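Iolo Rees
2022-07-29

Right, a thread about field names, which I've been wanting to write for ages. I've finished typing up the whole list for Bridonness parish and I'm far too excited to keep it to myself.

There are 1,697 of them. One parish! Every scrap of ground had a name, even the bits you could barely turn a cart round in, and most of those names haven't been said aloud in living memory.

They come from the tithe survey, which gave each plot a number, an owner, an occupier, a use and (if you're lucky) a name. The clerk who did ours had lovely handwriting until he got to the letter W, and then every W looks like a squashed spider.
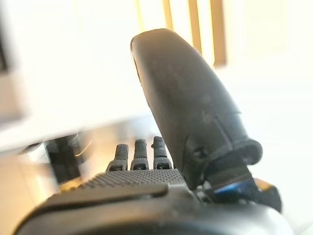 Photo: Iolo Rees

Let's start with the rude ones. Farmers had strong feelings about bad land and they put them straight on the map. We've got Hungry Hill, Labour in Vain, Small Gains, Pinchgut and a very sad little triangle called Bare Bones.

Labour in Vain is under the primary school car park now. I've told the head and she's thrilled.

Then there are the joke names for distance. If your field was miles from the farmhouse you might call it Botany Bay, or Nova Scotia, or World's End. Ours has 2 Botany Bays, at opposite ends of the parish, so I suppose each one looked like the far side of the earth to somebody.

And sometimes a tiny field gets a huge name. Hundred Acres in Irham Lane is about the size of a tennis court. It's a very old joke and you find it all over the country, and I laugh every single time.

Now the water names, my favourites. 224 of the names have something wet in them - well, spring, pool, marsh, carr, sike, flash, ford. I've been colouring them in blue on a print of the map and the old stream lines just appear, running right across places where there's no stream today.

One line of blue goes from Washpit Close down through Long Sike and Rushy Piece to the backs of the gardens on Mill Road. Ask anyone on Mill Road about their lawn in December.

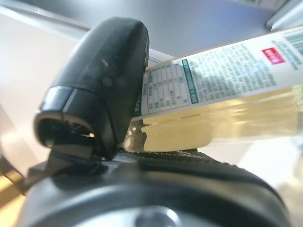
Iolo Rees
Evening class tutor in local history, Bridonness

Back to it. Someone's asked about Sorkitz Piece, and I'm so glad, because that one drove me up the wall for weeks.

It doesn't look like anything else on the list. I tried it as a dialect word, then as a clerk's mistake for Sorrel or Sark, then as a saint (I was getting desperate). My friend Mrs Xu, who is much more patient with parish registers than I am, found a tenant with the surname Sorkitz who rented that very field for 4 years and then vanished from the books.

Four years, and the name stuck to the ground long after the family had gone. That's what gets me about field names, they're so casual. You'd say "the cows are up in Sorkitz's" and then your children said it and then a man with a notebook wrote it down.

A warning for anyone starting on their own parish, though: don't trust the obvious meaning! A field called Gold Hill is much more likely to be named for marigolds than treasure. Our Paradise was probably just an enclosed garden. And Cuckoo Pen has several explanations, all of them confident and none of them alike.

The same goes for anything with "Dane" or "Battle" in it. I want it to be a battle too. Look for an older spelling first.

How to begin: find out whether your county record office holds the tithe map and the apportionment (the apportionment is the list that goes with the map, and you need both). Plenty of offices have scans you can look at from home. Pick one farm you know and do that before you try the whole parish.

Then go and talk to whoever farms it. I asked at Irham Farm whether they still used any of the old names and got a dozen in one breath, including three that aren't on the map at all. One was The Bit Where Grandad Fell Off. It's gone on my list.

If your family has a name for a field, a corner, a gateway, even a puddle, please put it in the replies and tell me where it is. I'll read every one.

Next thread will be lanes. There's one called Featherbed and it's the bumpiest road in the parish.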